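2019-06-29
Compressor noise, Clostville shop

Went back over the readings from the Rasberg compressor before the notes get cold. With the intake open, the loudest spot is still the corner by the packing bench. Most of what we hear there is low hum, so the foam panels from Dollach did very little. Foam is fine for hiss and useless below 100 Hz. Should have checked that before ordering. 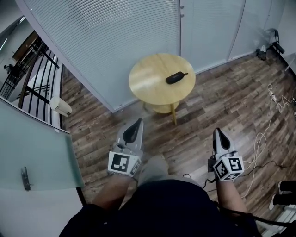 1 min read

Next try is an intake silencer, then rubber mounts under the frame. Mounts alone helped at the Miranda site, but their floor is a suspended slab and ours is on grade, so I don't expect the same drop.

The air nozzles are a separate problem. They peak between 2,000 and 3,000 Hz and people stand right next to them. Swap two for the low-noise type and measure again at ear height.

Ear protection stays on in the bay until then. Meter is due for calibration in November. Silencer quote came in at 600, not approved yet.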